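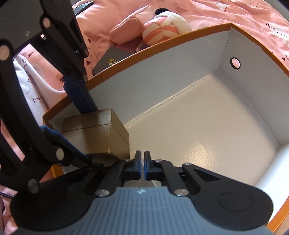 Page last changed: November

The Ullinard Open Box, orange rim, white inside

We have been selling boxes at Jelik for long enough to have grown fond of some of them, and the Ullinard is the one that most of us have taken home at one time or another. It is an open cardboard box with a bright orange rim and white walls on the inside, and that is very nearly the whole story, but people write to us with so many good questions about it that we thought it deserved a proper page of its own (with a cup of something beside you, if you have the time).

The orange is the first thing customers mention. It runs along the rim, and it makes the box wonderfully easy to spot on a crowded shelf or at the back of a closet. We did try a quieter color some years ago, a sort of oatmeal, and it was perfectly nice, and we sold very few of them! So orange it is, and orange it will stay for as long as our printer keeps the ink.

The inside is white, with a smooth floor that has a slight gloss to it. We like a pale floor in a box because small things show up against it. If you have ever gone hunting for a dark button or an earring back in the bottom of a plain brown carton, you will know what we mean. The gloss also means that crumbs and thread ends tip out without much coaxing, and a dry cloth does the rest.

There is a round hole in the side wall. Some people use it as a finger pull when the box is on a low shelf, and some run a charging cord through it, and one very kind customer wrote to say that she threads her yarn out through it and knits from the armchair with the ball safe inside. We had never thought of that, and now we tell everybody. The hole has a dark edge, so it is easy to find when you reach for it.

You will notice a seam where the floor meets the far wall. It is part of how the box is made and it is meant to be there. Please don't tape over it, as tape lifts the white surface when you peel it away again, and that can't be put right afterward.

What people keep in it

Scarves and gloves by the front door, mostly. Children's drawing things. Gift wrap odds and ends, the tissue and ribbon that always seem to multiply after a birthday. It does well as a sorting box, too, when you are going through a drawer and want one place for the things that are staying. We keep one on the packing bench at our Prustdale shop for the little items that go into an order last, and it has been there through two coats of paint on the walls around it.

A smaller box inside a larger one is a lovely way to keep a drawerful of bits in order, and the Ullinard is happy to be the larger one. Just leave yourself room for your fingers around the small box, or you will be tipping the whole lot over to get it out.

What it isn't so good for: anything damp, anything with an open flame (we have been asked), and anything really heavy. It is cardboard, after all. Flowerpots are a sad business. If you want something for the garage or the laundry room, have a look at our Kashindye crates, which are made for rougher treatment and don't mind a puddle.

Looking after it

Dust it with a dry cloth or a soft brush. For a pencil mark on the white, a clean eraser used lightly will usually lift it. Try a corner first. Water leaves a dull patch on the gloss, so keep the sponge for other things, and wipe up a spill quickly with something absorbent and let the box stand open until it has dried right through. Strong sun will fade the orange in time, though a good many customers tell us they like it better a little faded.

If the rim takes a knock and goes soft at one spot, press it gently back into line between finger and thumb. It won't be quite as crisp as before, but it will hold its shape on the shelf.

Ordering

The stock number is 61. Boxes are sold singly or in a pack of 2, and the pack is the better buy if you have a closet in mind. For schools, shops and church sales we also make up a carton of 50, which needs a little more notice, so do write to us before you set your date. We pack the singles in plain paper, and the paper can go straight into your recycling.

The Prustdale shop keeps one out on the counter for anybody who would like to handle it before buying, and you are very welcome to bring along whatever you are hoping to fit inside. People have come in with doll clothes, seed packets and an entire train set. The train set needed the Kashindye.

Returns are simple. If the box isn't right for you, send it back clean and unmarked and we will refund it or swap it, whichever you prefer. Put a note inside with your order number and a daytime phone number, and please pack it in something sturdier than itself for the journey.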